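About Virkau

Virkau is a training school for massage and body care. We teach small groups in two rooms above the Mendoza building in Mirnbridge, and we run a low-cost student clinic there on Saturday.

The school was started by Venkatesh Sundaram after years of working in other people's treatment rooms. He wanted a course where students spent most of their hours at the table and learned the housekeeping side of the job along with the hands-on side. He still teaches the first module of every course.

Our basic course is 100 hours. Of those, 60 are practical. Students work in pairs, trade places halfway through each lesson, and set up and clear their own station every time. The advanced course, Akura, is open to anyone who has finished the basic course with us or can show similar training elsewhere. It covers longer sessions, work with older clients, and how to keep client notes.

Setting up a station takes up more of the first week than new students expect. We cover what goes within reach, where towels are kept, how to drape, and how to wipe down between one client and the next. Products stay at the far side of the table so that nobody has to walk away in the middle of a session.

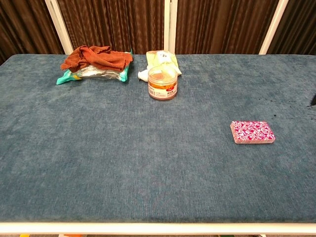
Photo: Virkau

Tables with a soft, velvety cover like the blue one are comfortable to lie on, but they need care. The cover gets brushed with the nap, spots are treated the same day, and a clean sheet goes on before a client lies down. Wet wipes are for hands, jars and hard surfaces. Lids go back on jars as soon as the product has been taken out. Used tissues and empty bags go in the bin when the station is cleared, and used towels go straight to the wash.

Pleated curtains divide the work areas. They give enough privacy for practice and let the teacher step in easily when a student has a question. We ask everyone to keep their voices down while the curtains are drawn.

The student clinic is open to the public by appointment. Sessions last 60 minutes and are given by students in the second half of their course, with a teacher present. Please tell us about allergies when you book, including allergies to creams, oils or scents. You are welcome to bring your own product if you prefer it.

New basic courses begin in June. Groups are small and places are given in the order that applications come in. To visit before you apply, call the front desk and ask for a time when a class is running.

2 comments
Share 100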